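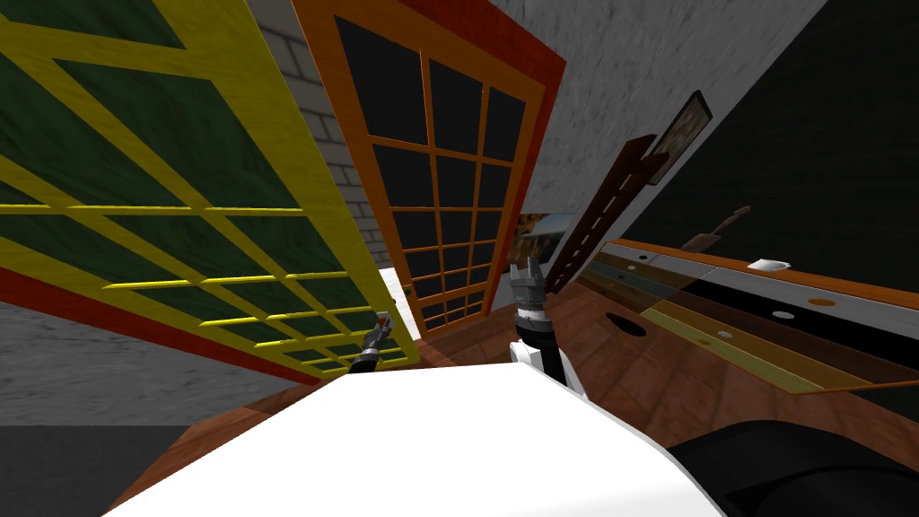 About Dunine Quilting School

4 min read

Dunine is a small sewing and quilting school. We teach piecing, appliqué, hand quilting and machine quilting to adults, and we run one class a week for children ages 10 and up. We also sell fabric, batting and thread, and we rent time on a longarm machine to people who have taken our longarm class.

How we started

The school grew out of a fabric shop called Trirdale Fabrics. The shop had a cutting table at the back, and on slow evenings a few customers stayed after closing to work on their blocks. One of them asked for a proper lesson on binding. That first class had six people in it and lasted until almost ten at night. A second class on half-square triangles followed a month later, and after that there was a waiting list.

When the shop lease ended, we moved to a larger space on Zisside Road and changed the name to Dunine. The classroom came first in the new layout and the shop got what was left. We still use the Trirdale name for our own line of precut bundles, so if you see it on a label, it is us.

What we teach

Most new students start with First Quilt. It runs for eight weeks and you make a lap quilt from start to finish, including the label. You choose the fabric, we help you work out the yardage, and you learn to use a rotary cutter before you touch a sewing machine. People sometimes want to skip the cutting week. Please don't. Most of the blocks that come out the wrong size were cut wrong.

After that you can take classes in any order:

Curves and Circles, four weeks. Drunkard's Path and one large circle set into a background.

Hand Appliqué, six weeks. Needle-turn only. Bring your own thimble if you have one you like.

Foundation Piecing, three weeks. We supply the paper.

Hand Quilting, ten weeks. This is the slow one. You will need a finished top no larger than a twin.

Longarm Basics, two Saturdays. Loading the frame, tension, and simple edge-to-edge patterns.

Quilts from Clothing, five weeks. Stabilizing knits, cutting around pockets and seams, and planning a layout when every piece is a different weight.

Classes are limited to 14 students. The Longarm class is limited to four. We have machines you can use at no extra cost, or you can bring your own, as long as it has been serviced recently and you have the foot pedal with you.

The Koech method

You will hear our teachers mention Koech. It is the name we use for our way of marking and pressing, and it is on the handouts you get in the first week. Every seam is pressed closed and left to cool before it is opened or turned to one side. Every block is measured before it is joined to another one. Blocks that are off by more than an eighth of an inch are set aside and fixed the same day. It takes longer at the start. Students who learned to press another way are welcome to keep doing it once they have finished First Quilt.

Our teachers

We have five teachers. All of them make quilts on their own time and all of them took classes here or at the old shop before they taught. New teachers assist for two full sessions before they lead a class. Two of the five mostly do machine work, two prefer handwork, and the fifth teaches the children's class and Quilts from Clothing.

The shop and the library

The shop carries over 800 bolts, mostly quilting cotton, with some flannel and linen blends. We keep solids in stock all year. Prints change, and when a print is gone we usually can't get it again, so buy enough for your binding. Students get ten percent off fabric for any class they are enrolled in.

We also have a pattern and book library. It holds 3,891 items, a large part of them single patterns and leaflets donated by former students. You may borrow two at a time for three weeks. Please don't cut the templates out of the originals. We have tracing paper at the desk.

Charity quilts

On the last Friday evening of each month the classroom is open for charity sewing. There is no fee and you don't need to be a student. We supply batting and backing, and people bring tops or scraps. Last year 46 quilts were finished and given away, most of them baby size. We don't take requests for particular colors or themes, but washable cotton is a must.

Show and closing dates

Our student show is held every August in the classroom. Anyone who took a class during the year can hang one quilt. There are no prizes. Regular classes stop for two weeks around the show while the tables are put away, and the shop stays open with shorter hours.

Visiting

The shop is open Tuesday through Saturday. If you would like to see the classroom before signing up, ask at the desk and someone will take you back, as long as a class isn't in session. There is parking behind the building. The door from the lot has one step, and the street entrance is level.

Sign-ups are taken in person or by phone. We ask for half the class fee to hold a place and the rest on the first night. Fees can be refunded up to a week before the class begins.

Page last updated 5 Mar 2020

Contact us | © Dunine Quilting School | Back to top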